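Drawer Work
How a small team at Greverine gathers the examples its learning system runs on
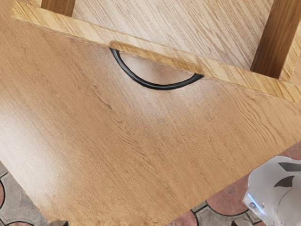 A drawer has one degree of freedom. It goes out and it comes back. For that reason it was the first articulated object the Greverine group put into its simulator, and the group expected to be finished with it in a month. The work has now taken most of a year.

The method is simple to state. A person wearing a headset and holding a tracked controller steers a simulated arm toward a handle, closes the fingers and pulls. The simulator records joint positions, gripper state and the rendered view from the wrist at every step. Each recording is called an episode. A policy is then trained to predict the next motion from the view and the current state of the arm. With enough episodes, and enough variety among them, the policy can open drawers it was never shown.

Variety is where the hours go. The group's asset library, named Tirkeck, holds 28 handle shapes and 114 surface materials, most of them wood and stone. Before each episode a script picks a furniture piece, a handle, a floor and a lighting setup, and turns the furniture by a random angle. Some of the results would never be sold in a store. Stone paving under an indoor table is a common outcome, and the script is allowed to keep it. The policy should learn that the floor carries no information about the drawer.

Glare gets separate treatment. Early renders used flat lighting, and policies trained on them tended to reach for bright patches on polished tops when moved to real furniture. The current setup places at least one strong light where it will reflect toward the wrist camera. Operators dislike these episodes because a dark handle over a pale reflection is easy to see but hard to judge for depth. Their approach paths are slower and contain more corrections. The group keeps the corrections. A policy trained only on clean approaches has no example of what to do when it arrives a little to one side.

Operators work from a desk in the Belmont building, in blocks of 45 minutes with a break between. A good operator records 270 usable episodes in a shift. On the shift I watched, the count was 234, with the difference put down to a new handle whose collision shape did not match its visible shape. The fingers stopped short of the bar and the pull failed. The handle was removed from the library before lunch and its episodes were marked for review.

An episode is usable if the drawer passes a set opening distance, the fingers do not pass through any solid part, and the arm stays within its joint limits. Failed pulls are stored separately. They are not used to train the motion policy, but a second network, which estimates whether a grasp is secure, depends on them. That network needs failures in quantity, and operators who have become skilled do not supply many. The group now assigns newer operators to that task.

Start positions caused a longer argument. In the first version every episode began with the gripper directly in front of the handle at a fixed height. The policy learned this and failed when started anywhere else. Starting poses are now drawn from a wide region, including high ones that look down across the tabletop with the drawer front barely in view. The operator has to find the handle, and so does the policy.

Transfer to hardware is tested at Macedo, a shared lab where a physical arm faces a row of secondhand dressers. Results there are uneven. Bar handles go well. Round knobs remain poor – the simulated friction is too generous, and a light pinch that holds in software slips on the real thing. Work on the friction model is planned for August. Until it is done, the knob episodes are recorded with a reduced grip force, and the operators have been told to expect more failures.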